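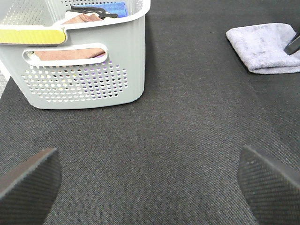
Left wrist camera, ribbed fingers open, basket and folded towel on the mat.

Ribbed or smooth fingers for cloth? + wrist camera question

jouko_j
Hello all,
I am comparing two finger sets for folding and sorting of laundry. Set A is the black one with the fine diagonal ribs on the inner faces. Set B is the same shape but smooth, with a thin silicone skin from Dizon. Same arm, same controller, same basket.

I made 48 picks with each set. The ribbed fingers hold a towel very well, but with thin cloth they often take two layers when I want only one. The smooth ones take one layer more often, but they lose heavy pieces when the arm speeds up.

Second question is the camera. With the fingers fully open, they cover both bottom corners of the view and they are out of focus. Is it a problem for you? I could move the camera higher, but then the cable rubs on the wrist joint.
Jouko

flurina.w
Leave the camera where it is. We raised ours by 2 cm in November and the view was nicer for a person to look at, but the last moment before the grasp became worse. The blurred fingers are useful, you always know where they are.

What force do you use for set A? Two layers sounds to me like too much closing force and not like the ribs.

Dumlao_C
I don't agree with Flurina on the camera. If the corners are covered, you lose the cloth exactly when it slides to the side. I would use a wider lens before I touch anything else. I also think that a dark mat with black fingers is a bad choice. The edges of the fingers are hard to find in low light.

jouko_j
@flurina.w The limit in the Edden controller was at 300 for both sets. It has its own units, so I cannot tell you newtons. I will try it lower.

@Dumlao_C Light is not a problem here, it is even and the shadows are soft. But I understand your point about black on dark. Pale mat was worse for me because white socks disappeared on it.

gwilym_m
What about straps and cords? In your basket I see something black and tangled on top of the brown cloth. For me this is the real test. Towels are easy with any finger.

jouko_j
Gwilym, yes, the strap is the worst thing in both sets. Ribbed is better, but then it does not let go — one loop stays on the tip and the next pick is spoiled.

gwilym_m
Then round the tips a little more. Yours look quite square from this side. I sanded mine by hand and the loops hang on less.

brigitta.h
Please be careful with the silicone skin. Mine was good for nearly 2000 cycles and after this it became shiny and slippery. If you compare A and B, write down the age of the skin also, or the numbers mean little.

Dumlao_C
48 picks is also too few, in my opinion. One bad pile of clothes changes everything.

flurina.w
It is enough to see a big difference. Not every test must be a paper, Crisanto.

jouko_j
Thank you. Plan for now: lower force on set A, new skin on set B, camera stays. I will put the table in this thread when both are finished. Brigitta, which thickness of skin did you have?

brigitta.h
0.8 mm. The thinner one tore on the basket holes.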